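Marzo, y otra vez las once y pico de la noche y yo sin acostarme por culpa del dichoso foro del ayuntamiento.

A ver, que lo cuento en orden porque mañana se me habrá olvidado la mitad. Hace unas semanas el ayuntamiento de Lornham abrió una página para que los vecinos opináramos sobre el plan de tráfico: cortar al paso de coches la calle del mercado y mandar los autobuses por la ronda. Tú te registrabas, escribías tu propuesta y los demás votaban. Muy moderno todo. Yo me apunté la primera noche, claro, que para algo llevo media vida protestando delante del televisor y por una vez me daban un botón.

Mi propuesta era bien sencilla: que dejaran la parada del ambulatorio donde está. Ni más ni menos. Mi tía coge ese autobús, lo coge medio barrio, y desde la ronda hay una cuesta que en invierno no la sube ni un chaval. Llegué a tener 139 votos a favor y estaba yo como si me hubieran hecho ministra. Pues esta tarde entro, busco y no está. Ni la propuesta ni los comentarios. En su sitio, una línea gris: «contenido agrupado por afinidad temática». ¡Agrupado! Me la han metido dentro de otra que se llama «Mejoras de accesibilidad en general», y la parada ni se menciona.

He llamado a Sumeya, que también había escrito lo suyo (lo de los carriles de carga para las tiendas), y lo mismo, agrupada. Ella está convencida de que lo han hecho adrede, para que en el pleno no salga ningún tema incómodo con nombre y apellidos. Yo no sé qué pensar. Me inclino más por la torpeza que por la maldad, porque conozco ese ayuntamiento y una vez tardaron dos meses en cambiar una farola. Pero qué casualidad que lo agrupado sea justo lo que iba en contra del plan, y que la de Benoît Charpentier, que pedía más jardineras y aplaudía al alcalde en cada párrafo, siga ahí tan ricamente con sus 53 votos y en la portada.

Total, que me he puesto a escribirles. El primer borrador no se podía mandar, eso lo reconozco. Ponía «vergüenza» cuatro veces y «dictadura» una. Se lo he leído a Sumeya por teléfono y se ha hecho un silencio larguísimo, y luego me ha dicho: «Quita lo de la dictadura, mujer, que es un autobús». Lo he quitado. He dejado dos vergüenzas.

El segundo me ha quedado mejor. Les pregunto quién decide qué se agrupa, con qué criterio, y si los votos de antes se suman o se pierden, que es lo que a mí me escuece. También les pido que me devuelvan el texto, porque la tonta de mí lo escribió directamente en la página y no guardó copia. Adanech me lo tiene dicho desde que éramos compañeras: primero en un documento y luego lo pegas. Pues nada, aprendido queda.

Y mientras tanto el foro ardiendo, por supuesto. Entré a mirar solo un momento – ja – y he salido hora y media después. Hay 327 comentarios en el hilo del mercado y casi todos son de las mismas personas peleándose. Que si los comerciantes son unos egoístas, que si los de las bicis no pagan impuestos, que si la oposición ha mandado a sus juventudes a votar en bloque. A uno que firmaba como Beyene le han llamado «infiltrado» por preguntar a qué hora sería el reparto. ¡Por preguntar la hora! Me dieron ganas de defenderlo y lo defendí, y ahora la infiltrada soy yo.

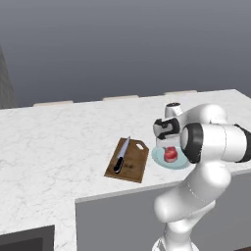
Lo que más rabia me da es que la idea me gustaba. Me sigue gustando, vaya. En las reuniones de antes, en el salón de actos, hablaban siempre los cuatro de la primera fila y los demás nos volvíamos a casa con la pregunta en el bolsillo. Por internet, por lo menos, Selamawit pudo escribir a las dos de la mañana, al salir del turno, y la leyó todo el mundo. Eso antes era imposible. Pero si luego viene alguien con un botón y te junta con quien le parece, pues estamos en las mismas, solo que con contraseña.

Hamdia Admasu, la concejala, ha contestado a Sumeya con un mensaje muy educado en el que dice que «se está revisando». Es del partido al que voté, y me fastidia, porque me cae bien y me gustaría creérmelo. De momento me lo creo hasta el pleno. Si para entonces no ha vuelto la parada a la lista, me planto allí en el turno de ruegos y preguntas, y que me agrupen en persona.

El correo lo he mandado a las doce menos diez. Respuesta automática: me han dado el número 123 y las gracias por participar. Lo he apuntado en la libreta de la cocina, debajo de lo del dentista. Mañana llamo a mi tía y se lo cuento, pero sin lo de infiltrada, que se me preocupa.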